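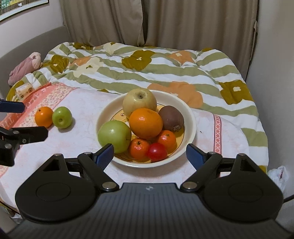 Call for participants: household fruit storage and ripening study

Haugland Postharvest is recruiting households for a six-week study of how fresh fruit is stored and used after purchase. The study covers apples, pears, plums, bananas and citrus kept at room temperature in private homes. Results will be used to revise the storage guidance printed on Haugland retail packaging.

Who can take part

We need 46 households within the Lurden delivery area. One adult in each household acts as the recorder and is our point of contact for the full period. Applicants must meet the following conditions:

Buys fresh fruit at least once a week
Has an indoor location, out of direct sunlight, where fruit can be left undisturbed
Will be at home for at least five of the six weeks
Has no household member employed in fruit growing, packing or retail

Households with fruit allergies are not eligible. Renters and owners may both apply. No technical background is required.

What participants do

Each household receives a weekly delivery of fruit, a temperature and humidity logger, a firmness gauge and a record book. The recorder logs the condition of each piece once a day, using the printed color chart and the gauge. Pieces that are eaten are logged with the date and the reason for choosing them. Pieces that are thrown away are logged with the date and the type of defect — bruising, mold, shriveling or other.

Households are assigned to one of two storage methods for the first three weeks and switch to the other for the last three. In method A, fruit is kept together in a single bowl. In method B, fruit is set out in one layer on a clean cloth, with the pieces not touching. Bowls and cloths are not supplied. Any food-safe bowl and any plain or patterned washable cotton cloth may be used, provided the same ones are kept throughout.

Daily recording takes 19 minutes on average, based on the pilot completed in July. A home visit of one hour is made at the start to place the logger and check the gauge.
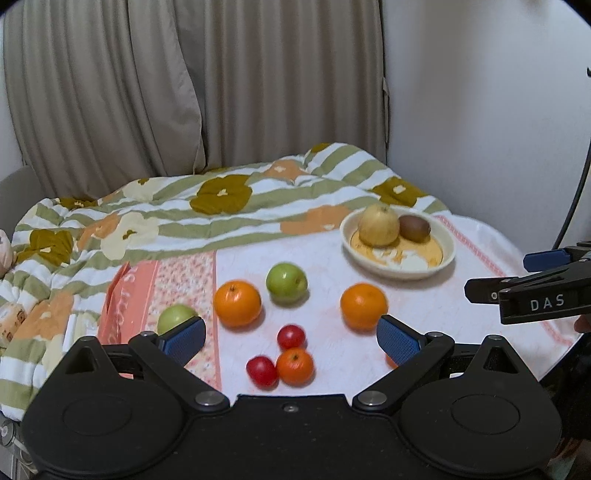 Lurden, Aug 19, 2018

Payment and terms

Participants who complete all six weeks are paid $625. Those who withdraw after week three are paid half. No payment is made for withdrawal before that point. The fruit is free of charge and does not need to be returned. Loggers and gauges remain the property of Haugland and are collected at the end.

Record books are coded by household number. Names and addresses are held separately by the study office and deleted once payment has cleared.

How to apply

Request form 101 from the study office at Denel House, Gralelberg Road, Lurden, and return it by mail or in person. Applications are reviewed in order of receipt, and selected households are contacted by telephone to arrange the first visit.

Questions on eligibility and payment: Mechthild Fankhauser, study office
Questions on equipment and recording: Charoen Ongart, field measurements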